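Sarnero Releases Tanoli 3, Software That Looks at Laundry Before Grabbing It

CLORKHAM, November. Sarnero today released Tanoli 3, the third major version of its perception and grasp planning software for robots that handle clothing. The company describes the update as its biggest yet, as companies do. In this case the release notes run to 27 pages, and most of them concern hems.

Earlier versions of Tanoli treated a garment as a lump with a top. The planner found the highest point, sent the gripper there and hoped for a sleeve. That worked well for towels, which have few secrets. It worked less well for stretchy seamless tops, where the highest point tends to be a fold with no opinion about which end is up.

Tanoli 3 starts with the edges. A new module called Flotberg traces bound hems, seam lines and changes in knit texture, then proposes a grasp along whichever edge it trusts most. If it trusts none of them, it says so and asks for another view.

"We spent most of a year teaching software the difference between a neckline and an armhole," said Soon-im Moon, head of perception at Sarnero. "My family has stopped asking how work is going."

Pale clothing on pale tables got particular attention. Gray knitwear on a white surface gives a camera very little to work with, and customers kept sending Sarnero more of it. The new edge tracer leans on stitching and ribbing when color is no help.

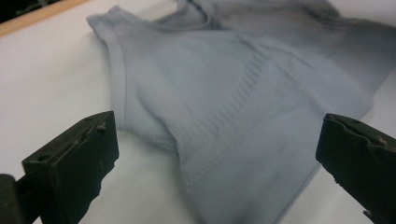

What's new in version 3

Edge-first planning. Grasps are now ranked by hem confidence, with height as a tiebreaker. Users who miss the old behavior can restore it with one setting, labeled "legacy" after a short argument over less polite names.

Texture maps. Ribbed panels and knit bands are marked as landmarks, so the planner can keep its bearings when the rest of the garment is one even color.

A readable log. Every rejected grasp now comes with a reason in plain words. The previous log used 100 numeric codes, two of which meant the same thing.

Pause and ask. Operators can choose how unsure the planner must be before it stops and waits for a person. Tzu-hsuan Kao, who leads the planning team, recommends leaving the default alone for the first week. He does not expect anyone to listen.

Availability

Tanoli 3 is available now to current license holders at no added charge. New customers can request a trial through the Sarnero sales desk. Fitted sheets remain unsupported.

Media contact: Noreen Foley, Sarnero press office, Clorkham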